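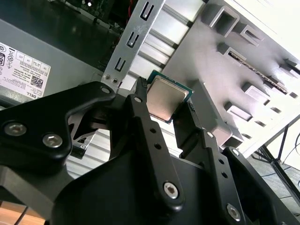 The processor and the inside of the Dell, ticket opened Monday

Hi all, Yareli Villalobos here, picking this one up from the Prindar helpdesk. The old Dell desktop from the Flosgate office keeps switching itself off, usually 15 minutes or so after someone logs in, and then it sulks and won't start again until it's had a rest. Fans spin, nothing on the monitor. I've already tried another screen, another cable and another wall socket (all the boring stuff, I know!) and got nowhere.

My money's on the processor not sitting properly, or the paste having dried up, so I had a look at how it sits on the board with the memory close by.
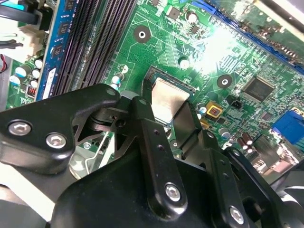

Reseating the processor

Power lead out first, then hold the start button in for 30 seconds. Lift the wire lever, open the metal bracket, and take the chip straight up by its edges. Please don't slide it, we lost a board at the Cortés site that way and I'm still cross about it. Wipe the old paste off the metal top and leave the contacts alone.

I had a think about the power supply too, as the sudden switching off could easily be that.

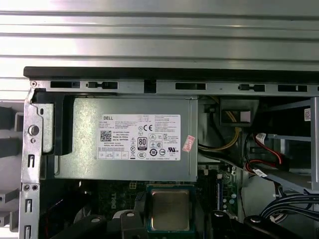
Should I order a new power supply now?
Hold off until the processor has been reseated and the machine has run for a full afternoon. If it still drops out, borrow the spare from the Nostuvmont cupboard and test with that before spending anything.

Back to the socket, then. Before the chip goes in again, get a torch on the contacts and look for fluff or old paste,

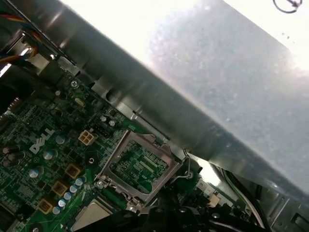
and if you do find any, a gentle puff of air is plenty. Match the corner mark, let the chip drop in under its own weight, close the bracket and bring the lever down. Fresh paste next, a small blob, then the cooler. I tighten the screws 2 turns at a time, going corner to corner.

I'm leaving this one open until it's had 3 clean starts in a row. Shout if you get beeps, and tell me how many!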